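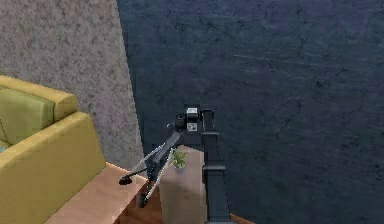

**Seraina Plattner** · Moderator, Simulation & Grippers

**Thin tip or wide jaws for house scenes?**

I've spent two evenings swapping end effectors on the same simulated arm and I'm having way too much fun, so I'm starting a thread. The arm is the long two-link one with the black column, and right now it has the slim Irnard tip on it. Up there it's reaching out toward the side of the yellow sofa — exactly the kind of pose where the wide Kelance jaws kept giving me contact warnings.

What I've run so far:

- Irnard tip, 64 reach targets, 6 failed
- Kelance jaws, same targets, a lot more failed (I stopped logging after the side table ones)
- controller at its default gains for both

The slim one feels so much nicer near furniture! I'd love to hear what the rest of you are running.

---

**jhonatan_cabrera** wrote:

Nice start, but I'm not sold. Reaching is the easy half. Put something with weight in that tip and see how long it stays there. I ran the Kelance jaws on the Pralia controller all through March and they held everything I gave them, mugs, books, a toy truck.

Also, same gains for both? The jaws are heavier. Retune and your contact warnings might go away.

---

**Seraina Plattner** wrote:

> Retune and your contact warnings might go away.

Fair, I didn't retune. I'll do that tonight. The bit I don't think tuning fixes is the width, though. With the jaws open, the hand is simply a bigger thing to get past an armrest.

---

**gladys.m** wrote:

Jhonatan is right about the gains and Seraina is right about the width, so I get to annoy both of you.

My question is the camera. Are you planning from the wrist view or a room view? I switched to a room view for anything on the floor and my plans got so much better. With the wrist view I kept finding chair legs the hard way.

---

**Seraina Plattner** wrote:

Wrist only for the numbers I posted. I do have a room view set up, and the little wooden cart is next on my list. Handles, slats, a spoked wheel, so many places to grab! There's open floor all around it too, so the arm's width shouldn't matter much.
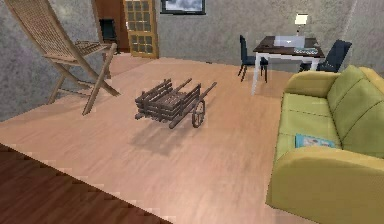
### Which part of the cart would you grab first?

**baptiste_t** wrote:

The handles, easily. They taper toward the ends, so start back near the body and let the jaws close around the shaft. I'd take Kelance for this one. A slim tip will just push it.

---

**capucine** wrote:

Disagree! Hook a side board with the slim tip and pull. I do this with crates all the time and it works great as long as you cap the speed. I use the Jacquet controller with a limit of 2000 steps per move — at 3000 mine starts to bounce.

---

**jhonatan_cabrera** wrote:

Hooking isn't grasping, Capucine. If the benchmark says grasp, it has to close on something.

---

**capucine** wrote:

Then change the benchmark :) I want the cart moved.

---

**Seraina Plattner** wrote:

I'm running both and scoring them separately. Retuned jaws on a handle, slim tip on a board, room view for planning each time. Gladys, could you post your camera height?

---

**gladys.m** wrote:

Sure, I'll dig out the config after work.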